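My sister asked me in July whether she should wait for the robots before she buys another dishwasher. I said buy the dishwasher. Then I felt bad for being glib, so I've been reading up, and now you all have to hear about it. Thread.

1/ Where I'm coming from: I spent eleven years in appliance repair and I now do bench work at a small shop that refurbishes office gear. Desk lamps, monitors, chargers, power strips. I have no stake in this except that I would love to never wind another cord.

2/ The question everybody asks is "can a machine do chores yet." It's a bad question. My washing machine does chores. It has done 3,000 loads without complaint, by my math, and all it asks is that somebody carry the clothes over, sort them, load them, unload them, and fold them. So it does the wet part.

3/ What people mean is the carrying over. The picking up. The part with hands.

4/ Folding first, because folding gets all the videos. There's a clip going around from an outfit called Povach where two arms fold a T-shirt. It's a pretty good fold! Watch the clock in the corner of the room, though. That shirt took longer than my whole basket does, and I'm a slow folder who stops to look at the TV.

5/ Somebody in the replies there said "it'll only get faster." Sure. So did I, until I was 22.

6/ OK, the shop floor. This is where I expected the machines to be way ahead, and if your job is moving the same box to the same spot, they are. They've been ahead since before I was born. My job is the other kind. A bin arrives and every single thing in it is different and half of it is tangled.

7/ Take a power strip. Least glamorous object in the building. I handle a pile of them every shift and have never once thought about how.

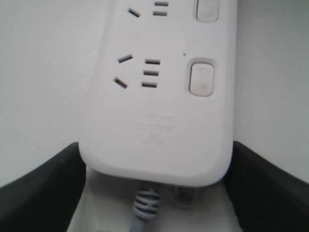

Photo: Maritza Cuervo

8/ Look at what a gripper is up against there. White plastic on a surface that's nearly the same pale gray. One side of the housing more or less melts into the background. I've lost a white power strip on a white counter while looking straight at it, and I have two eyes and a grudge.

9/ Then there are the rounded corners. Two fingers, one on each side, no thumb in the sense you and I enjoy a thumb. I pick up a strip like that by sort of scooping and pinching and letting it settle into my palm. Try it with two pencils. I did, at my desk, and my coworkers now have a story about me.

10/ And the cord. Always the cord. It comes out of the end, it has its own opinions, and wherever the strip goes the cord shows up a half second later with momentum. Rigid things are a solved problem next to anything with a tail.

11/ Getting hold of it is also only the start of my chore. Mine goes: pick it up, flip it over, read the label, plug in the tester, try every outlet, work the switches, wipe it down, coil the cord, band the cord, put it in the right bin. The wiping alone is a whole conversation. How hard do you wipe? Until it's clean. How clean? You know. Clean.

12/ A sales rep for a system called Stulance came by and told my boss it could manage "up to" 4,000 picks a shift. I asked picks of what. Small cartons. I asked what about cords. He said cords were on the roadmap. I've been married to somebody whose chores were on the roadmap.

13/ For comparison, our shop put 2,166 items through the bench last month, and 296 of those were power strips. I know because I do the sheet. A machine that only did the strips would save me a decent chunk of boredom and I would shake its hand, or whatever it has.

14/ Now I'll be fair, because I was rude to the sales rep. Five years ago I'd have told you a machine couldn't even find the strip. I wouldn't say that today. The seeing part has come along faster than I figured it would. The touching part is lagging, and the knowing-when-to-quit part is still mostly me.

15/ At home the list of what works is short. Robot vacuum: yes, if you pick up the floor first, so you're basically its maid. Mowers: yes, on a boring lawn. Ours is a Clela, and it respects the flower bed about as much as the dog does. Windows: they stick on and they make a noise. Dishes into the dishwasher: ask again later. Behind the toilet: don't hold your breath, or do.

16/ Somebody's going to bring up Llanos and their kitchen thing. I've seen it. It put away a mug. It was a nice mug. The cabinet was already open.

17/ So my answer for anybody in my sister's position: if the chore has a box you can put it inside, a machine probably does it already and you own one. If the chore involves reaching behind something, it's yours for a while yet.

18/ She bought the dishwasher, by the way. She'd like it known that it came without anyone to load it.

19/ Muting this for a bit, I have a bin of cords to get through. If you work with arms or grippers and think I've got something wrong, reply anyway, I'll read it at lunch. Same goes if you've found one that can do fitted sheets. I'll need video, start to finish, no cuts.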